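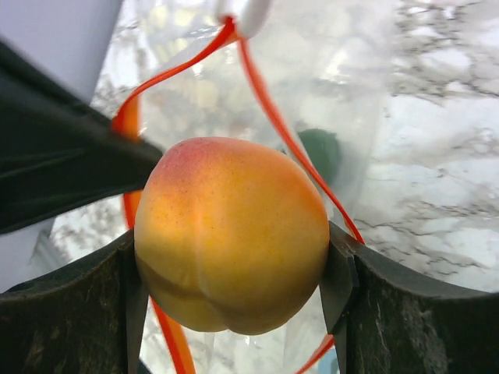
국경 검문소가 밤에 닫히면 아픈 사람은 어디로 가느냐고, 클라비 쪽 주민 한 사람이 공청회에서 물었다. 답변석에 앉은 내무부 관리는 서면으로 회신하겠다고 했다. 회신은 아직 오지 않았다.

인쇄 | 이메일로 보내기

클라비와 브랄론은 강 하나를 사이에 둔 도시다. 나라는 다르지만 다리를 건너 장을 보고 학교에 다니는 사람이 많다. 7월, 브랄론 정부는 밀수 단속을 이유로 다리의 야간 통행을 중단했다. 저녁 8시면 차단기가 내려간다. 클라비 정부도 이틀 뒤 같은 시간에 자국 쪽 출입구를 닫았다.

가장 먼저 움직인 것은 병원 노조였다. 클라비 시립병원의 야간 근무자 70명이 브랄론에 산다. 이들은 근무가 끝나도 아침까지 병원 휴게실에 머물러야 했다. 노조는 다리 앞에서 집회를 열었고 첫날 저녁 900명이 모였다. 경찰은 차도를 비우라고 방송했을 뿐 해산에 나서지는 않았다. 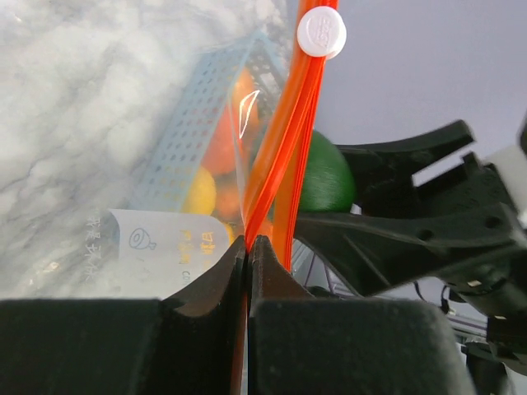

밀수는 새벽에 강 하류에서 하는데 왜 다리를 막습니까. 집회 연단에서 나온 이 말은 다음 날 양쪽 지역 신문에 모두 실렸다. 브랄론 정부 대변인은 하류 순찰도 강화하고 있다고 반박했지만 순찰선이 몇 척인지는 밝히지 않았다.

두 나라 정부의 계산은 서로 다르다. 브랄론에서는 가을에 의회 선거가 있고, 여당은 국경 통제를 공약 앞머리에 올렸다. 클라비의 연립정부는 사정이 복잡하다. 소수당이 통행 재개를 요구하며 예산안 표결을 미루고 있고, 총리는 상대국이 먼저 차단기를 올려야 한다는 말만 되풀이한다.

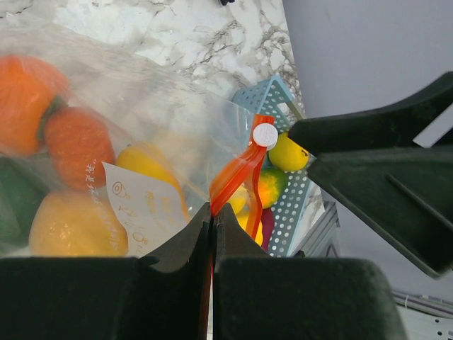 글 콰베나 아체암퐁(Kwabena Acheampong)

협상은 상류의 작은 도시 페랑에서 열리고 있다. 지금까지 회담은 2차례 있었다. 첫 회담에서는 의제 순서를 정하지 못했고, 두 번째 회담에서 의료진과 구급차에 한해 야간 통행증을 발급하자는 안이 나왔다. 브랄론 대표단은 발급 심사를 자국이 맡겠다고 했고 클라비 쪽은 공동 심사를 요구했다.

다리에서 가까운 프리드비 마을은 상점 영업시간을 줄였다. 저녁 손님 대부분이 강 건너에서 오던 곳이다. 마을 의회는 두 정부에 손실 보상을 요구하는 서한을 보냈다. 클라비 재무부는 접수했다고 답했고, 브랄론 쪽은 외국 지방의회의 요구는 외교 경로로만 받는다며 돌려보냈다.

노조는 통행증 안을 받아들일지를 두고 의견이 갈린다. 당장 집에 갈 수 있다면 받자는 쪽이 있고, 의료진만 빠져나가면 학생과 상인의 요구가 묻힌다는 쪽이 있다. 다음 회담도 페랑에서 열리며, 의제에는 통행증 심사 문제만 올라 있다.

인쇄 | 이메일로 보내기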